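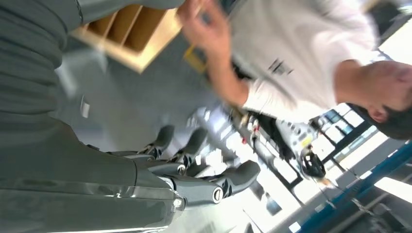 We finally did the cubby weekend! After two years of shoes in grocery bags and mittens behind the radiator, the back room at Jenia has proper storage, and I can't stop walking past to look at it. The shelf is pale natural wood with a slightly darker tan inside, and thin wooden dividers split it into compartments. I love it best like this, with the insides still bare and the gray floor clear enough to walk across. It won't last, so I'm enjoying it now.

The rest of the gallery hasn't been uploaded yet (Kausar Jatoi has those on her phone), but I've written the captions already, so here they go in order. The pictures will slot in above each one as they reach me.

The old coat corner, Saturday, before 7 in the morning
Thirty-eight hooks on one wall and over half of them wobbly. We kept the five good brass ones — they're going up by the side door, low enough for the little kids.

Sorting the lost and found
Single gloves, a recorder, a very nice scarf that Wajid Bugti recognized as his own from last winter. Anything with a name in it went into the blue tub. Everything else is on the table by the entrance through the end of May, so come and dig!

Sanding
Danish Tarar did all the edges by hand with a fine block and then went back and did them again. Run your finger along the top corner next time you're in. So smooth!

Oil test on the offcuts
We tried two finishes, and the clear one won by a mile. The honey-colored one was pretty but made the wood look orange under our lights.

Ehsan Sethi and the label drawer
Every compartment gets a card with a picture as well as a name, for the kids who aren't reading yet. Ehsan drew a hedgehog, a kite, a teapot and a truly wonderful walrus. I've asked for the walrus.

Lunch on the step
Jawad Hayat's lentil soup, the big pot, and bread from the place on the corner. We ate late and talked about benches — a long low one would fit under the window, and I've already measured twice.

Still to come: felt pads for the feet, a tray for wet boots, and the rest of the cards. If you have a spare rubber mat, bring it by any afternoon.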